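Automation in the Kitchens: A Conversation with the Operations Manager at Hondetti

Posted 10/20/21

Hondetti introduced gripper arms to its catering kitchens in January. The operations manager, who oversees a staff of 31, said the work is planned in simulation first and moved to the production kitchen at Fastia afterward.

"People expected the machine to arrive and the jobs to leave," the manager said. "What left was the early shift. We used to start at 4, and now the first cooks come in at 7." 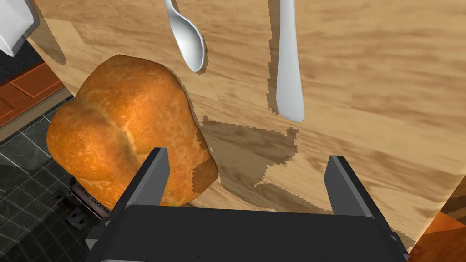

The gripper beside a loaf of bread, with a spoon and a knife on the wooden surface, in simulation.

Kitchen employees review each simulated task before it is approved. According to the manager, they have sent back more than 24 of them, most often over how close the arm comes to food. "A cook sees that in a moment. Our engineers had to learn to ask."

Job descriptions have changed as well. Seven employees now divide their time between cooking and task review, and their pay grade was revised to match. The manager acknowledged that training was too short at first and that some longtime staff still prefer to set out trays by hand.

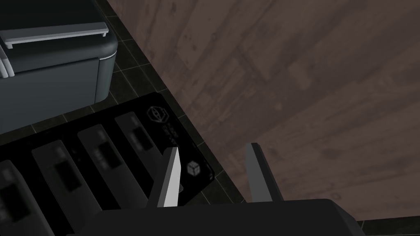
Simulation view: Hetbridge / Hondetti

Asked about next year, the manager said the Mansour site would decide for itself. "They have read our notes. They also have our phone number."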